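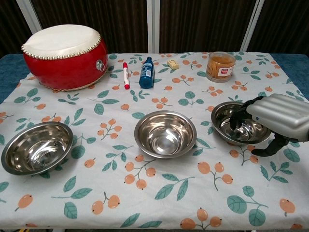
I have reached the stage of life where I own a tablecloth on purpose. It has sprigs of orange berries on it, and leaves in a green that can't decide whether it's blue, and I bought it because the table underneath is the blue of a municipal swimming pool and I was tired of eating my toast off the deep end.

That was before the clear-out. Since then the cloth has hosted everything I own that doesn't live anywhere, and the toast is eaten standing up.

The rule, which I got from my friend Fermín Valdebenito and have regretted since, is that you don't go through a cupboard in the cupboard. You bring things out to a table, a few at a time, and look at them in daylight until one of you gives in. Fermín got rid of 284 things this way last year and keeps a list. I asked to see the list and there were a lot of single gloves on it.

So. The drum.

The drum is red and shiny with studs round the top and a ring on the side, and it has lived in three flats with me without once being played by anyone over the age of six. I paid 30 pounds for it at a house sale, in the sort of mood where you think you might become a person with a drum. It's too small to be a stool and too loud to be an ornament (visitors can't help themselves). I once tried standing a lamp on it and the whole thing hummed whenever a bus went by. It has now been on the "undecided" end of the table for a week and I've started saying good morning to it.

The steel bowls were meant to be easy. Everybody needs bowls. The trouble is that I also have the Kohlhase ones, which were a present and which nest properly, and I have the big chipped one I do all my mixing in, and so the steel ones come out only when I'm feeding a crowd or bailing out the bathroom. I put them in the charity box. Then I made a salad and took them out again. Then I washed them and, being tired, put them back in the cupboard, where they'd started. Fermín says this counts as minus progress and he'd have to adjust the list.

I'm also in dispute with myself over the marker with the red cap. It was brought in to label boxes and has become one of the things that needs a box. I own a drawer of pens, most of which write only if you're in no hurry, and I can't bring myself to throw any of them out until I've tried each one on an envelope. That's August taken care of.

What has gone so far: a bread machine by Dallus that made one shape of loaf, and that shape was "hat". A Jukness desk lamp with a neck that gave up at dusk. Two of the four identical tin openers. A bag of cables, all of them, in one go, with my eyes shut. I had a bad night over the cables and then the next day needed one, obviously, and bought it again for less than the bus fare.

Still to come is the shelf above the boiler, where my jigsaws are. There's a 1,000-piece harbour up there which I'm fairly sure is a 999, and I'd like to give it away with a clear conscience, so at some point I'll have to do the wretched thing again. I did suggest to my sister that she could have it as it is. She said she'd rather have the drum.

I haven't answered her. It's a perfectly good offer and it would solve everything, and I went and stood in the kitchen for a bit and gave the top of it a tap. Lovely note. I've told her I'm waiting to hear from another interested party.

Next time: the Bendis suitcase, what's in it, and whether anyone remembers the number for the lock.

487 views
6 comments
Share this post

Search this blog

This site uses cookies to remember your preferences. By carrying on reading you agree to this. Accept | Find out more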